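Starura to spend equipment money on handheld grippers first

PRURKVILLE - Starura has settled its equipment plan for the coming year, and it's good news for anyone who likes to see robots do kitchen chores. The Prurkville shop will put the first share of its budget into handheld grippers, the kind a person carries and works directly, and leave the purchase of a full arm until September.

The plan calls for 26 grippers. Parts for each one come to $300, with another $100 set aside per unit for spare finger pads, screws and cables. Oka and Fiadzo both sent in quotes for the arm, and both will be asked to quote again before a choice is made.

Lidded food containers are high on the list of things the grippers have to handle well, and a pleasing amount of work is going into getting the fingers right.

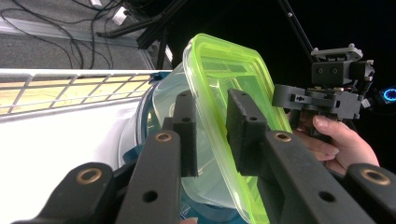
Roy Bellamy would like to see the spares money raised. Pads wear out long before anything else does, he said, and a gripper waiting on a small part is no use to anyone at all. He would happily buy fewer units and keep a full drawer of pads.

Starura plans to look at the spares figure again once the first batch is built. The shop is also clearing bench space and adding power outlets, work that comes out of a separate building fund. Orders for the gripper parts go out this month.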